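Teaching by hand: Signe Strand on demonstration data for household manipulation

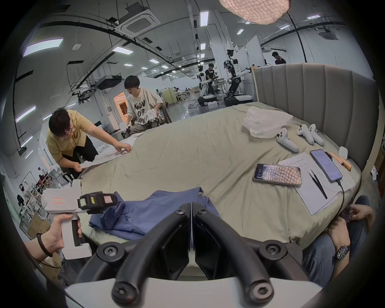
Signe Strand runs demonstration collection at Fultunby, where the current subject is cloth. Her group records people performing bedroom and laundry tasks with handheld grippers, then trains manipulation policies on the recordings. She came to the work from machine tool calibration and still talks about it in those terms.

"A demonstration is a measurement," she says. "You have a pose, a jaw opening and a picture, all with time stamps. If the time stamps are bad, the rest is decoration."

The handheld method and remote control are both in use at Fultunby. With a handheld gripper, the operator feels the cloth through the tool and works at close to normal speed. With remote control, the operator drives the robot itself, so every recorded motion is one the arm can reach. Strand puts the difference in pace at nearly 2 to 1 in favor of the handheld tool for folding, and smaller for tasks such as picking up a phone or a pencil.

"Remote control gives you fewer episodes, but the kinematics are right by construction. Handheld gives you more, and then you throw out whatever the arm couldn't have done. People will kneel on a mattress to reach the far corner. A fixed base can't."

Filtering is handled by a package called Plellari, which replays each trajectory against a model of the arm and rejects those that break joint limits. The rejection rate for bed tasks was 30 percent in June. It fell to 16 after operators were told to keep both feet on the floor.

Asked what new operators get wrong, Strand lists regrasping first. A person who misses a hem will pinch again several times without noticing. The policy learns the pinching. She asks for a full release and a short retreat before the second attempt, so that the recovery is a separate motion in the data.

"I don't want perfect episodes. I want errors with a clear beginning and end."

Gripper drift is the other recurring problem. The tracked pose has to be related to the jaw tips by a fixed offset, and a loose bolt changes it. Operators at Fultunby touch the tips to a reference plate every 10 episodes. A partner team at Harnau checks once per session, and Strand says the two data sets are not merged without a correction step.

The trained policies are run on a test task set named Yuan, which uses garments that do not appear in training. Strand would not give a success rate for it. Flat items do well, she said, and sleeves do not. Her group is now recording sleeves with two operators, one at each cuff, and has not yet decided how to assign their motions to a single pair of arms.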